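Trarine extends bedside recordings to drawers and small packets

Friday, May 15, 2020

Trarine has widened its set of recorded arm movements to include bedside furniture, the Dromside group said in a note to users. The set now holds 3904 usable recordings, of which 1182 were made at a bedside. Each is a single short task, guided by a person from start to finish and stored with the joint positions, the gripper opening and the pictures from the head and wrist cameras.

The bedside tasks are done at a round wooden table next to a bed, with a corded telephone on top. Packets with a shiny wrapping were added because earlier versions of the system judged their edges badly - creases and reflections were often taken for the outline. 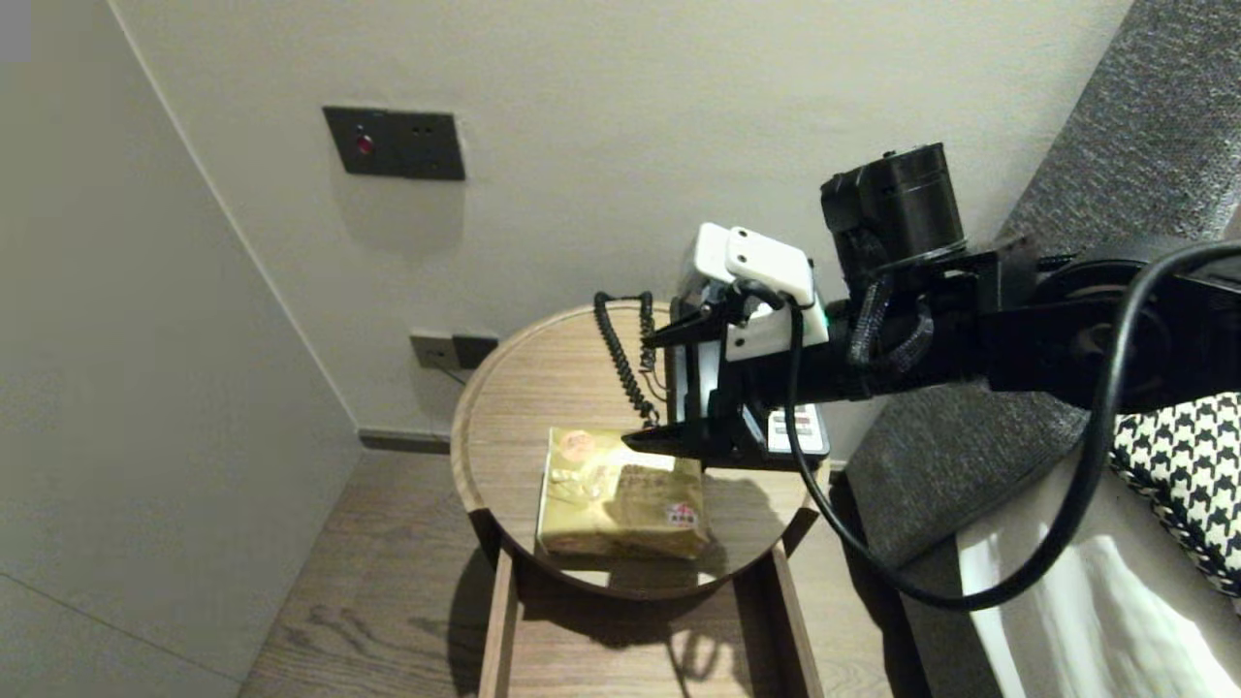
Drawer tasks

A drawer task is split into approach, contact, pull and release. The operator marks the change from one part to the next with a foot switch, and the marks are checked later by a second person. Recordings in which the marks differ by more than a set limit are sent back.

The wrist camera matters most here. From the head camera the curved drawer front is easily hidden by the arm, whereas the wrist view keeps the fingers and the floor beside the table in sight. Povilas Adomaitis, who wrote the note, reports that leaving out the wrist pictures in training made the system close its fingers too early in 63 test runs out of 224.

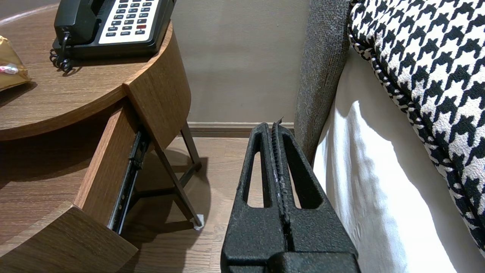
View from the wrist camera, with the table drawer partly open.

Start positions are varied by hand between recordings. The arm begins from a different height or angle, and small items may be moved or taken away. The telephone remains part of the setting in all bedside tasks, as its coiled cord is a useful test of whether the system can keep clear of something that bends. Touching the cord does not rule a recording out, but the contact has to be noted.

Failed attempts are kept in a separate folder under the same naming rules. They are not used for training at present. Dekis, which supplies the training software, plans to read them directly from its September release - until then they must be converted with a script.

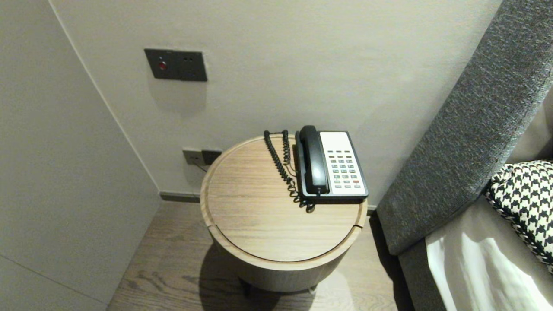 Celeste Gaete replied to the note that the failed attempts should be released together with the good ones, even before the software can read them, as her own tests on drawers had gone wrong mainly in the pull. She also asked for the gripper force to be stored. Adomaitis answered that force was recorded only in the newest bedside tasks and would be added to the files where it exists.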